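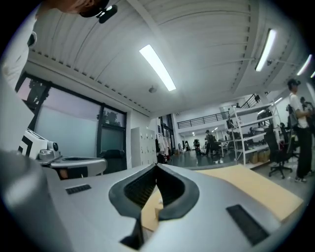 Verna Marchetti wrote to me that a workroom can be lit any way you like as long as people can see their hands. She was answering my last piece, the one in which I complained about lamps in sewing rooms, and she thinks I fuss too much. I agree with her about the hands. My argument is with "any way you like."

I have worked at a table under long fluorescent lights for most of my adult life, first in a bindery and now in the shared workshop at Rurach, where people cut board, glue boxes, and repair small things. The ceiling is white and the lights are long and plain. People who come in for the first time often say the place looks like a warehouse. I take that as a fair description and have no wish to change it.

Last November we were given a quote to change it anyway. A firm called Cabello offered to take down the long fixtures and put in pendant lamps, one over each table, for $2980. The drawings were nice. Every table had a warm circle of light on it and the rest of the room was dim, the way a restaurant is dim. Several members liked it very much, and Aurelio Calvo was ready to pay part of it himself.

I voted against it. A single lamp over a table makes a single hard shadow, and the shadow falls wherever your head and arms are. When you do close work you lean over it. Everyone does, however straight they were told to sit. With one lamp overhead you lean in and darken the exact spot you want to look at. A long light has no one point for the shadow to start from, and with more of them across the ceiling each one fills in what the others leave dark.

A white ceiling does part of this job too, and it gets very little credit. Our ceiling was painted brown until three years ago. We had the same lights then, and I needed a clip lamp to read the marks on a steel ruler. After it was painted white I put the clip lamp in a drawer. Paint is cheap compared with pendants. If you have money for only one improvement in a workroom, buy white paint and borrow a long roller.

There are real complaints about fluorescent light and I don't want to skip them. Old tubes flicker and hum. Some of them make every color look slightly ill, and Noelia Rivas, who matches book cloth, carries her samples to the door before she trusts them. Glare is a problem on shiny material. A new tube next to an old one looks like a mistake. Most of this comes from cheap tubes or from leaving them up too long. You can buy tubes with better color, and you can replace them all on the same day. LED tubes in long fixtures are fine with me. It is the length and the spread I care about.

I feel much the same about tabletops. A plain tan surface is the right thing to work on. Dark tables swallow black thread, screws, and rubber washers, and a bright white one tires the eyes by the afternoon and hides scraps of paper. Light brown shows you nearly everything. When ours gets too scarred, we lay a sheet of cardboard over it and throw the sheet out when it is covered in glue. Wojciech Kwiatkowski sanded and oiled his own table and now won't let anyone cut on it. He has a very good-looking table and works at mine.

The restaurant look suits a room where you sit back. Put a pendant over the table where people drink coffee, and I will help hang it. We did that in the end, with one lamp in the corner by the sink, and Aurelio sits under it.

The long lights stayed up. Verna, you are welcome to come and work a day at my table, and then a day under your kitchen lamp, and write to me again.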